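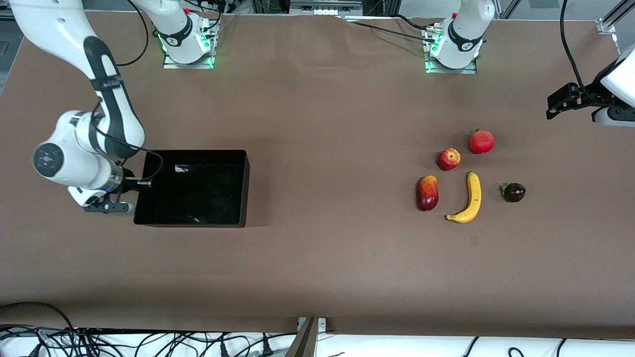
**Ticket:** Two-arm sorting kit, right arm stops before pick
**Product:** Kotari two-arm tabletop kit, evaluation unit
**Opened by:** Skiswood, evaluation bench
**Vendor:** Ghanem Support
**Opened:** October 4, 2021
**Severity:** we said High, the portal changed it to Normal
**Status:** Closed, with one item carried over

### Problem as reported

We have the Kotari kit on a trial. The job is the produce demo from the quick start guide: pick mixed items off the table and put them in the black bin. The guide calls this "your first five minutes." We are in our second week.

The right arm homes, swings out over the cloth, comes down next to the bin with the gripper pointed at the table, and stops. It doesn't open. After 12 seconds the console prints:

`PICK_ABORT: wrist load out of range (R)`

Then it goes back to ready, as though it had done us a favor. The left arm waits on its side of the table and logs nothing at all. Base lights stay green on both arms the whole time, so whatever green means, it doesn't mean "working."

Items in the run: pomegranate, apple, mango, banana, eggplant. The guide says "assorted fruit," and before anyone at Ghanem asks, yes, we know an eggplant is a berry.

### What we tried before opening this

- Power cycled the controller. Same.
- Power cycled it again, with more feeling. Same.
- Reran the bin calibration. It passed.
- Swapped in the other recipe file (`produce_b`). Same abort, different font.
- Took the produce away and ran the cycle with nothing to pick. Same abort. We took this as a hint that the produce was innocent.

### Reply from Ghanem Support (1)

> Thank you for choosing Kotari. Please confirm the lighting is even and that the bin is not reflective. Reflective bins may affect detection.

### Skiswood

The bin is glossy black plastic. It throws back a bright patch from the overhead light on the inside wall, and another smaller one on the floor. It's also the bin that came in the box with your part sticker on the bottom, so if it's unsuitable we'd like to hear that from you in writing.

We lined it with a dull gray towel anyway and ran it again. Abort at 12 seconds. The towel has been returned to the kitchen.

Also, the message says wrist load. Detection looks fine from here: all the items show up on the console with labels, and the eggplant gets "eggplant" every time, which is better than some of the people who've walked past.

### Reply from Ghanem Support (2)

> Please send the wrist load trace from Diagnostics > Export. Please also confirm that the gripper cable has been routed per page 16.

### Skiswood

Trace attached. The upper limit in the recipe is 300. At home position the right wrist reads well under it. As the arm reaches toward the bin the number climbs, and by the time the gripper is down beside the near left corner it's sitting right over the limit with nothing in its fingers. The left wrist does the same reach on its own side and tops out at 267.

Page 16 is a full-page photo of a smiling person holding a tablet. There's no cable on it. We checked the PDF too, in case ours was a misprint. In the PDF, page 16 is the warranty in Portuguese.

### Reply from Ghanem Support (3)

> Apologies, this refers to page 16 of the Installation Supplement, which is supplied separately on request.

### Skiswood

Requested.

### Skiswood, later

Supplement received. Good document, it should be in the box.

It says the gripper cable needs a free service loop at the wrist and that the loop "must not contact fixtures at any taught pose." Ours springs up off the wrist and goes over the left rim of the bin. At the taught pick approach the gripper is close beside the bin, so the loop has nowhere else to go. Our theory is that the cable pushes on the rim, the rim pushes back, and the wrist decides it's carrying a very heavy piece of fruit.

Test 1: moved the bin a hand's width to the right, toward the produce, with no other change. Ran the cycle. No abort. The gripper opened, the arm carried on, and the apple ended up in the bin. There was applause, which we're not proud of.

Test 2: put the bin back. Abort, 12 seconds, right on schedule.

Test 3: left the bin where it was and held the loop clear with a strip of hook-and-loop tape along the forearm. No abort. The arm looks like it has a sprained elbow, but it picks.

So the recipe puts the bin in the one spot where the cable leans on it. There's a wide stretch of unused cloth between the bin and the fruit, and the bin could live almost anywhere on it.

### Reply from Ghanem Support (4)

> Thank you for the detailed tests. We have reproduced the fault on our unit. The default bin position was taught in August on a pre-production wrist with a shorter cable. Please use the new recipe `produce_c` and fit the two cable clips we are shipping today.

### Skiswood

Clips fitted, `produce_c` loaded, bin moved to match. Results so far:

- Apple, mango, pomegranate: fine.
- Eggplant: fine, by the body. It won't go near the green end.
- Banana: picked by the tip, swung, dropped, picked again. It got there. It's not a banana you'd want to eat.

No `PICK_ABORT` since the change. Right wrist now peaks close to where the left one does.

### Notes for our own file (internal)

For whoever at Skiswood writes up the Kotari against the Plerham kit:

1. The hardware is decent. Both arms repeat well and the grippers line up without fuss.
2. The error message was correct from day one. We just didn't believe it, and neither did support.
3. Support answers quickly. The first answer is about lighting. Skip ahead by attaching the wrist trace to the opening ticket.
4. Budget for cable management. The kit comes with a lot of black cable and most of ours is on the floor in front of the table, in a heap that has begun to look load-bearing. Somebody please sort it before the Plerham unit arrives with its own.
5. Ask for the Installation Supplement when ordering.
6. The cloth has a mark on it below where the banana goes. If the rental terms mention the cloth, tell purchasing.

### Closure

Ghanem closed this as "Resolved: customer configuration." We reopened it. They closed it as "Resolved: default recipe updated." We can live with that.

**Carried over to new ticket:** banana grip point, `produce_c`, both arms.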